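Sorting policy learns from fewer demos, Urnau group reports

The Valasari project has finished its first full round of tests on learning to sort from simulation, and the short version is that variety in the demonstrations mattered more than the number of them.

The question was simple. If you have a fixed budget of recorded demonstrations, should you spend it on many repeats of a few layouts or on a few repeats of many layouts? The Urnau group trained two versions of the same policy to find out. Both saw 2,000 simulated demonstrations. The first version drew them from 100 layouts of the tray, bins and boxes. The second got a new layout every time.

Both were then tested on 131 layouts that neither had seen. The second version did clearly better, mostly on layouts where the tray was turned well away from the arm's base. The first tended to reach for where a bin had been in training and correct late — sometimes too late to finish the task within the time limit.

Grasping itself was not much different between the two. Most of the gap came from placing, and from choosing the wrong bin when a box stood close beside it. The group plans to look at that second problem on its own, with the arm's starting pose held fixed.

Training took 2 days per version on the shared machines. Anyone who wants the layouts can find them in the Eline folder, along with the settings for the physics and the lighting. The room and the arm stay the same throughout; only what is on the mat changes. 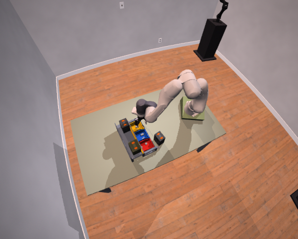 Rüegg, who read the draft report, wrote back that a simulated result like this should be checked against a real arm before anyone changes how they record data, and asked whether the gap would hold with a smaller budget. The group agrees on the first point and has no answer yet on the second. Runs with fewer demonstrations start in September, and the real arm will follow once its new mount is in.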